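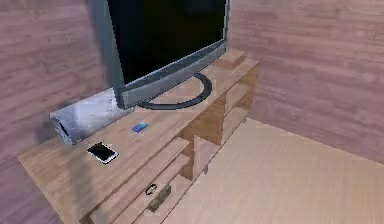

A sala sem televisão e outras virtudes caras

De tempos a tempos, alguém descobre que vive melhor sem televisão e sente a obrigação de avisar os outros. A última foi Soledad Lozano, num texto que me chegou por três grupos diferentes. Desligou o aparelho em outubro, leu 42 livros e recuperou, diz ela, a conversa ao jantar.

Acredito nos livros. Da conversa duvido mais. Em minha casa jantou-se anos sem televisão e o silêncio era de pedra – só se ouviam os talheres.

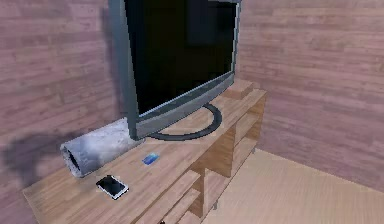 Quem fica com as horas

Falta sempre a estas confissões dizer para onde foi o tempo. Suspeito que boa parte tenha ido para o telemóvel, que ninguém inclui na dieta. A Clurel, que vende retiros de «desintoxicação» a 1317 euros, faz as inscrições por uma aplicação.

Também me incomoda o tom. A minha vizinha vê o concurso das 6 da tarde todos os dias e comenta-o depois comigo na escada, com mais graça do que muito ensaio sobre a atenção. Alguém lhe vai explicar que está a perder a vida? Eu não vou. Quero saber quem ganhou.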